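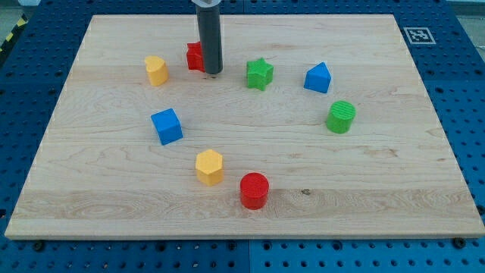

Equipment Review: Gronlow Tabletop Collection Kit

Prepared for the Shared Equipment Register by Cristóbal Quiroga, Nikolovski Laboratory for Robot Learning

Scope of the review

The Gronlow kit is sold to groups that need to gather demonstrations for training a manipulation policy and do not wish to build their own work surface. It consists of a maple board, a set of painted wooden shape blocks, a sheet of printed markers, and a license for the Brultis recording software. The robot arm, gripper and cameras are not included. The laboratory purchased one kit and used it from March to July on an existing pegboard table. This review covers the kit as supplied and the software in its standard configuration.

The task

All collection was carried out on block rearrangement. The operator guides the arm by a hand controller while the software records camera video, arm position and a short written instruction, such as "move the yellow heart next to the blue cube." The blocks come in red, yellow, green and blue, and colors repeat across different shapes, so an instruction that gives only a color is often ambiguous. This is useful. A policy trained on such examples has to attend to shape as well as color, and reviewers of the data can see quickly when it has failed to do so.

The gripper used throughout was a plain cylindrical tool with a rounded end, lowered vertically over the board. Most episodes were therefore pushes. Groups with a two-finger gripper should not assume that our figures will apply to them.

Board

The board is the best part of the kit. It is flat, heavy enough to stay where it is put, and pale enough that all four block colors stand out clearly under ordinary room lighting. The grain has visible figure and at least one small knot on our copy. Laboratory staff were at first concerned that the model would learn to use these marks as landmarks. We turned the board end for end halfway through the collection and recommend that other users do the same.

The supplier provides no means of fixing the board to a table. We drew pencil lines on the underside and checked its position at the start of each session. A pair of locating pins would be a welcome addition.

Blocks

The blocks have a finely textured finish, and glare was seldom a problem. The star and the heart were the most demanding shapes to push in a straight line, and operators needed more practice with them than with the cylinders and the cube. The triangular prism can roll onto another face if struck high. The paint on the star points had begun to wear by the end of the period, and replacement blocks are sold only as a full set.

Markers

The printed markers are matte and were detected reliably. We placed one on the pegboard beyond the far right corner of the board, where the arm rarely passes in front of it. The adhesive backing is weak – two sheets had lifted by May – and we now apply our own tape.

Recording software

Brultis is simple to learn. A new operator can record usable episodes within the first hour. Episodes may be marked as kept, discarded or held for review, and the written instruction can be corrected afterward without altering the recording.

Over the review period the laboratory recorded 2,205 episodes. Of these, 313 were discarded, chiefly because the operator had moved a block other than the one named. A practiced operator completed some 22 episodes before needing a break, and we advise against longer sittings. Quality falls before the operator notices it.

Two faults should be noted. The software gives no warning when a block begins an episode hidden behind the gripper, and such episodes must be found by hand. Export is also slow for any batch larger than 300 episodes. The supplier has acknowledged the second fault.

Comparison

The laboratory previously used the Drudivero starter set, which has smaller plastic blocks and a folding mat. The Drudivero set is cheaper and easier to store, and its export tools are better. Its mat does not lie flat, however, and blocks would catch on the fold during a push.

Rating and recommendation

Board: excellent
Blocks: good
Markers: fair
Software: good, with reservations on export

The kit is approved for general loan within the laboratory. Borrowers should bring their own tape and record the orientation of the board in the session log.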